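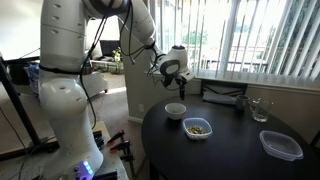

A reader wrote in after my last post to ask whether I was ever going to finish the glider or just keep writing about sanding it. Fair enough! I have been sanding that thing since February, and I do go on.

So, the glider. It's a Prantl, the 2 meter one, built from a kit that Cadham stopped selling ages ago. I bought mine at a swap meet from a man who had opened the box, looked at the ribs, and closed it again (I understand him completely now). The plans had gone the color of weak tea and somebody had written "check washout!!" in pencil next to the left wing tip, with nothing at all next to the right one, so of course I checked both about every evening for a week.

The fuselage went together fast. The wings did not. There are 172 parts on the list if you count the little gussets, and I glued one whole row of those in backwards and had to cut them out with a razor blade and a lot of muttering. Then came the sanding, which you have all heard plenty about. I went up to 400 grit and should probably have quit a good deal sooner, but I like the feel of it, and the radio was on.

Covering is next. I've got a roll of yellow film from Andel, a shop I've ordered from for years, and I want to do the undersides in dark blue so I can tell which way up she is when she's a long way off. My eyes aren't what they were. The last plane I lost went down in the bean field past Prultov hill, and I walked those rows for an entire afternoon and came home with a sunburn and one wheel.

I still need to add nose weight, more than I'd like, and find where I put the tow hook. It's in a film can. I have 12 film cans and I've opened most of them. If any of you have flown one of these off a hi-start, please tell me how far forward you set the hook, because the plans show it in one spot and the instruction sheet says another.

Posted 23 August 2025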